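Arm drifts toward the memory slots when it reaches into a PC case – what am I missing?

Posted by benchcrumbs, September 1, 2019

Hi all! I've been building a desktop arm at our shared workshop since June and I'm having the best time with it. The goal is getting it to take old desktop PCs apart for recycling, starting with the memory. The arm is a Gazi kit with a gripper I put together myself, and the software is Skadora. On an open bench it repeats beautifully. Inside a case it creeps sideways, always toward the same side, and by the end of a session of 30 reaches it's 2 mm off. That's enough to miss a memory module completely. Motor speed is set to 580 in Skadora if that matters.

What I've checked so far:

- Bolts on the finger links, all snug
- Camera mount at the wrist, doesn't wiggle
- Approach over the memory slots, with a module left in to aim at

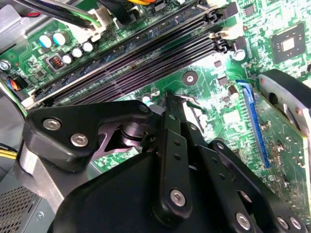 - Approach over the processor socket, same drift, same direction

Is this a calibration thing or a mechanical thing? Happy to try anything!

solderandtoast

Great project! I'd bet on calibration. You say the bench runs are fine, so your zero was probably set on the bench, with the arm stretched out much less.

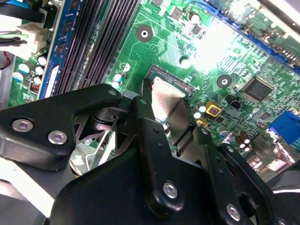

My own Gazi did the same until I started zeroing it at the depth where it works. Park it low over the board, let it settle, and save that pose as home. The socket makes a good target for this. With the two silver fingers right down at it like that, you can judge the gap between them against the straight edges of the socket, and the mounting holes give you something round to check the camera against. Then drop your speed to 400 or so and run the set again. If the drift shrinks, you've found most of it.

gikierfan

what he said but also check the belt. mine was loose for two weeks and I blamed the software the whole time lol

ratchet_and_rye

Both of those are worth doing, but please look at how the case is held first. Mine sat on a smooth bench and slid a hair every time the gripper brushed a cable – the arm was fine, the PC was moving!

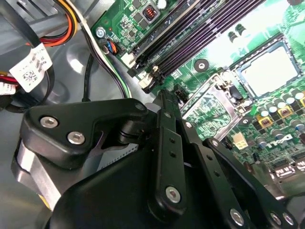
I clamped it with two Fuder bench clamps and put a strip of rubber mat underneath, and the creep was gone that same evening. Easy way to tell: put a pencil mark on the bench along the case before a session and look at it after. Tie the power cables back too if they hang anywhere near the path. And do post how it goes, I'd love to see it pull a whole set of memory on its own.

Contact us | Copyright Gikier Community Help | Back to top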